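工单：战役地图回合结算后，民兵单位在禁行区内丢失
所属项目：Temo 战役服务器（科幻桌面战棋联机版）
提交人：Nasrin Asadi
处理人：Omid Bagheri
优先级：高
状态：已解决，待下一回合复核

问题描述

7月第二回合结算之后，Warkis 行星北部禁行区里的民兵驻军少了一整个营。结算前该区显示三个营，结算后只剩两个，战报里没有任何交战记录，也没有撤退记录。玩家 Mahnaz Parsa 是民兵一方的指挥，她在结算完成后二十分钟内就报了问题，并附了结算前导出的兵力表。

进攻方是 Ivars Strazds 指挥的 McKinnon 佣兵团，他那边的兵力没有异常。双方都确认本回合没有在禁行区内下达过攻击命令，佣兵团只走到了禁行区南侧的公路口。

环境

服务端为上月更新后的版本，地图文件是 Warkis 第四版。民兵方使用网页客户端，佣兵方使用桌面客户端。两边的规则包校验码一致。

初步排查（Omid）

先看了补给。民兵方的补给池在结算前是 2,604 点，结算后是 1,704 点，差额 900 点，正好等于三个营一回合的维护费，每营 300 点。也就是说系统扣费的时候还认为有三个营，单位是在扣费之后才消失的。

再看单位表。丢失的是第三营，编号还在数据库里，没有被删除，但所在格字段是空的。单位状态写的是“行军中”，目的地也是空的。正常情况下这两个字段不会同时为空。
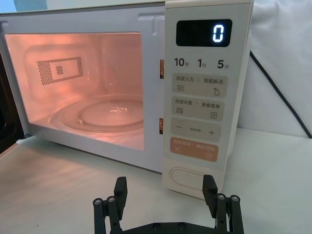 把结算日志按步骤拆开看，顺序是：扣维护费、处理移动、处理接触、处理战斗、写回地图。第三营在“处理移动”这一步有一条命令，内容是从驻地格移动到东面的 Jilar 台地。Mahnaz 说她确实下过这条命令，后来又在截止前撤销了，界面上也显示已撤销。

回复（Mahnaz Parsa）

补充一下时间。我是晚上九点多下的移动命令，十点左右撤销，截止时间是十一点。撤销以后我刷新过一次页面，第三营显示在原驻地，命令栏是空的。兵力表就是那时候导出的。我没有用别的设备登录过。

另外请确认一下，这个营上面挂着两门防空炮和一个工兵排，恢复的时候附属单位也要一起回来。上次在另一个战役里恢复过单位，附属的东西全没了，后来补起来很麻烦。

第二轮排查（Omid）

附属单位查过了，防空炮和工兵排都还挂在第三营下面，没有丢。

在测试服复现了一次。步骤如下：

1. 建一个步兵营，放在禁行区内任意一格。
2. 下达移动命令，目的地选禁行区外的一格，路线中至少经过一段公路。
3. 在网页客户端撤销该命令。
4. 执行回合结算。

结算后单位的所在格变空，和正式服情况相同。如果起点不在禁行区，撤销后结算正常。如果用桌面客户端撤销，也正常。

禁行区的规则是车辆只能走指定公路，步兵可以离开公路，但每格多花一点移动力。服务端为此给每条穿出禁行区的路线单独存了一份公路通行记录。网页客户端撤销命令时只清掉了目的地，没有清通行记录。结算时程序看到通行记录，就把单位从原格取出来，状态改成行军中，再去找目的地，找不到，于是没有放回任何一格。

查了一下其他战役，通行记录表里共有 400 条，其中 12 条没有对应的移动命令，应当都是同一个原因留下的。这 12 条里只有第三营这一条已经经过结算，其余 11 条的回合还没到截止时间，暂时没有影响。

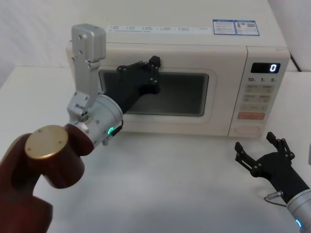 临时处理

已手动把第三营放回原驻地格，状态改回“驻防”，目的地清空，通行记录删除。附属单位随营一起恢复，已核对数量。其余 11 条孤立的通行记录也已删除，删除前做了备份。

补给不做调整。三个营都存在，900 点维护费应该扣。

回复（Ivars Strazds）

佣兵团这边没有意见，不过有个问题要裁定。我这回合停在公路口，是因为侦察结果报告禁行区里有三个营。结算后看到只剩两个，我已经提交了下回合进攻命令的草稿。现在第三营恢复了，草稿能不能改？还有，我的侦察结果会不会重算？

回复（Nasrin Asadi，裁判）

裁定如下。草稿可以改，截止时间给双方各延长一天。侦察结果不重算，仍按结算前的三个营为准，与恢复后的实际兵力一致。请 Ivars 不要使用“只剩两个营”时看到的地图信息做判断，Mahnaz 也不必公开第三营的具体编制。战报页面会加一条更正说明。

修复进度（Afshin Shirazi）

代码改了两处。

一是网页客户端撤销命令时，调用和桌面客户端相同的撤销接口，通行记录和目的地一起清除。原来网页端走的是旧接口，公路规则加进来的时候漏改了。

二是服务端在“处理移动”这一步加了检查。单位有通行记录但没有目的地的，不取出原格，直接跳过，并在结算日志里写一条警告。这样即使以后还有别的入口漏清记录，单位也不会从地图上消失。

测试服上按 Omid 的步骤跑了六遍，单位都留在原格。又试了先撤销再重新下令、连续撤销两次、撤销后换目的地，结果正常。车辆单位也试过，走公路和被禁行规则拦下的两种情况都对。

有一个小问题没有一起改：网页端撤销以后，移动力显示要刷新页面才会恢复成满值。只影响显示，另开工单处理。

复核（Mahnaz Parsa）

看过了，第三营在原驻地，两门防空炮和工兵排都在。弹药数和我导出的表一致。命令栏可以正常下令，刚才下了一条驻防命令，能存住。

备注（Nasrin Asadi）

修复版本今晚八点上正式服，停机时间预计十五分钟。上线前请各战役指挥不要在网页端撤销禁行区内单位的移动命令，确实要撤销的请改用桌面客户端，或者在本工单下留言，由 Omid 处理。

下一回合结算后由 Omid 再查一次通行记录表，没有孤立记录即可关闭本工单。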